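Speaker notes - "Small Ships, Long Days"
Evening talk, travel club season. Start 7:30 p.m., leave time for questions.

OPENING

Good evening, and thank you for coming out in December to hear about boats. I was told to expect a small crowd and I can see that was wrong, which makes me very happy.

My name is Zahira Liew. I write about ships for a living, mostly small ones, and tonight I want to take you along on one of them. She's called the Surera. She carries 72 passengers, she has one dining room, one bar, one staircase that everybody uses, and a top deck where I spent more hours than I'd like to tell my editor.

(Pause. Ask for a show of hands: who has been on a cruise? Keep hands up if the ship had fewer than 200 people on it.)

Good. So most of you know the big ships, and a few of you are already hooked on the little ones. I love both, by the way. I've had wonderful weeks on ships with ice rinks. Tonight is about the other kind because I think they get skipped over when people plan a trip, and there's one route I'm dying to tell you about.

THE ROUTE

We sailed from Jara, spent 12 nights going up the coast, and ended at Conton. If you look at a map and think that's a distance you could cover in two days, you're right, you could. The Surera takes her time. On paper it's 1328 nautical miles, and a good part of that is going in and out of inlets that a larger ship would pass in the night.

Jara first. Go a day early if you can. The harbor is right in the town - you walk down a hill, past the fish stalls, and there's your ship at the end of the street with her name painted on the bow. No terminal building, no shuttle bus. Someone at a folding table checks your passport and hands you a cold towel, and then you're aboard.

(Tell the story of the wrong boat here. Keep it short! I walked up the gangway of the ferry moored in front. I had my coat off and had asked for my cabin key before anyone stopped me.)

First night we left at sunset, very slowly. The captain is Vojtěch Doležal and he is the calmest person I have ever watched steer anything. The bridge is open to guests most of the day on this ship and I'd tell anyone who books to go up there on the first evening, when the pilot is still aboard and there's a lot going on. Nobody talks much. You stand at the back by the chart table and you watch the harbor lights slide by, and it's the best seat on the ship.

CABINS

People always ask, so I'll get it over with.

They're small. Mine was on the lower deck, with a porthole, and I could touch both walls if I stretched. There's a proper closet, hooks everywhere, and drawers under the bed that are deeper than they look. The shower is better than the one I have at home. If you want a window that opens, you need the upper deck, and those cabins go first, so book early or be ready to be flexible about dates.

Bring a soft bag. A hard suitcase won't fit under the bed and you'll be climbing over it for 12 nights. I know this from experience. Also bring one of those short extension cords, and check with the line that yours is allowed on board.

Engine noise: yes, on the lower deck, toward the back. I liked it. I slept like a baby. My neighbor across the hall did not like it and moved on the third night, and the crew were very nice about that.

(If anybody asks about prices, say that they change with the season and the deck, and point to the line's own list. Don't guess.)

FOOD

I could do the whole evening on the food. Please stop me.

The cook is Rohani Ngui and she goes ashore at nearly every stop with two big canvas bags. You'll see her on the dock at seven in the morning, arguing about crab. Then at dinner there's the crab. One seating, open tables, and you sit wherever there's a chair, so by the fourth evening you've eaten with half the ship.

There was a fish stew on the second night that I'm still thinking about - ginger, lime leaf, something smoky that she wouldn't tell me. Breakfast is simple, with good bread baked on board. If you don't eat fish, say so when you book and again when you get on. They handle it well, but the stores are limited and she plans ahead.

The bar opens at five. It's an honor book after eleven, and you write down what you take.

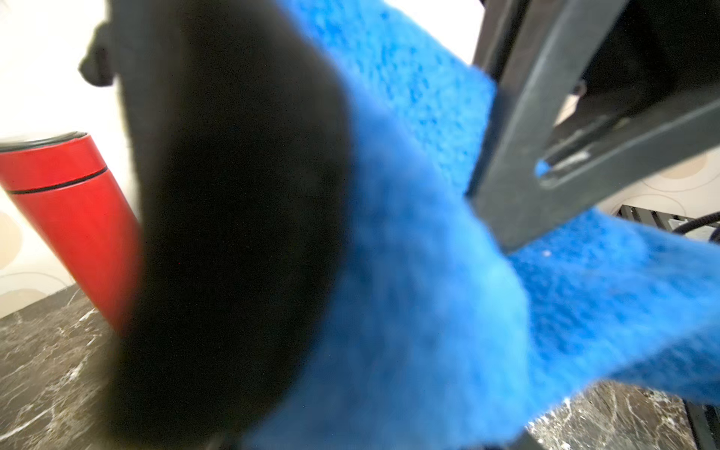
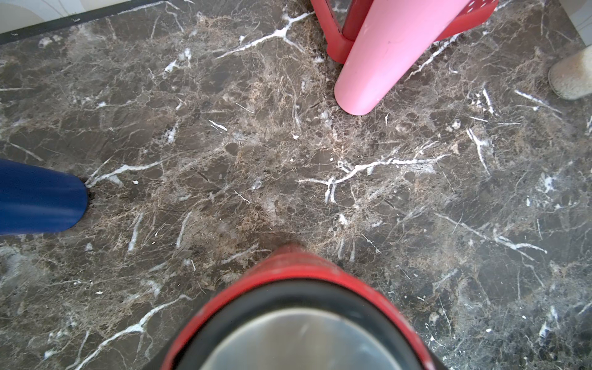
WAMUDNESS

Now, the stop I really came here to talk about.

Wamudness is an island with one village, one long beach on the weather side, and a sheltered bay on the other side where the ship drops anchor. We were there for two full days. There's no pier big enough, so you go in by small boat, and the last step is into the water up to your ankles. Wear sandals that strap on. I saw more than one flip-flop head out to sea.

Our guide was Yurani Lozano, and I want to say that a good guide changes everything on a trip like this. She knew every bird by its call. She'd stop in the middle of a sentence, hold up one finger, wait, and then tell us what it was and where to look. I'm no birder. By the end of the first morning I had borrowed somebody's binoculars and refused to give them back.

The walk: it goes from the village over the ridge to the weather beach. Two hours at an easy pace, longer if you stop as much as we did. The first part is steep and the path is roots and clay, so take the walking poles from the ship if you're at all unsure. There's a gentler choice along the bay, flat the whole way, and plenty of people took it and came back just as happy.

(Slow down here. This is the part people remember.)

And then you come over the top, and you hear it before you see it. The surf on that side comes in from open ocean with nothing in the way. We all just stopped. One gentleman in our group, a retired bus driver who'd complained cheerfully about every single hill, sat down on a rock and didn't say a word for ten minutes.

Swimming is on the bay side only. The crew put out a line of floats and there's always someone watching from a boat. The water was clear enough that I could see my own shadow on the bottom. I swam before breakfast both mornings and I'd have swum at midnight if they had let me.

In the evening the village put on supper for us on the green behind the school. The ship pays a landing fee per visitor that goes to the village, and the number of people allowed ashore at one time is up to 200, so the big ships don't call. I asked a lot of questions about this and I'm glad to talk more about it afterward. It seemed to me that people there had thought hard about how many of us they wanted, and had said so plainly.

SEA DAYS

There are three. I was a little worried about that, I'll admit it! On a big ship a sea day is a program as long as your arm. On the Surera there's a talk in the morning, a talk in the afternoon, and a shelf of books with swollen pages.

What I did instead: I learned to tie four knots. Teguh Nair, the bosun, runs a little class on the aft deck whenever it's dry, and he has the patience of a saint. I can still do three of them. I also read a whole novel, played a lot of cards, and stood at the rail looking for dolphins, which came on the second sea day and stayed with us all through lunch. Everyone left their soup.

It can be rough. The stretch before Conton is open water and we had one night of real rolling. Take your tablets before you feel bad, eat dry crackers, get up on deck where you can see the horizon. Ropes go up along the corridors and the plates get little fences around them. By breakfast it was flat calm again.

CONTON

A proper city after all that, and it does feel strange at first. We came in at 6 a.m. with the sun behind the cranes. Give yourself two nights if your flights allow. The old market is a short walk from the dock, the tram goes up to the botanical garden, and there's a noodle place by the tram stop with green shutters where I ate three times.

IF YOU WANT TO GO

Best months are at either end of the dry season. The ship fills up early for those and has more space in the middle.

Ask the line which direction you'd be sailing. They do it both ways. I'd pick Jara to Conton again, as it puts Wamudness in the second half, when you know your shipmates.

Pack for rain, even in the dry season. Cash for the village stalls, in small notes.

Stairs: there is no elevator, and getting into the small boats takes a big step and a steady arm. The crew help everyone. If you have any doubts, call and talk it through with them before paying a deposit.

(Handout is on the table by the door: packing list on one side, map on the other.)

QUESTIONS

Ten minutes, more if the hall lets us stay. Repeat each question for the back rows. If it's quiet, ask who has a small ship they'd recommend to me, and write the names down.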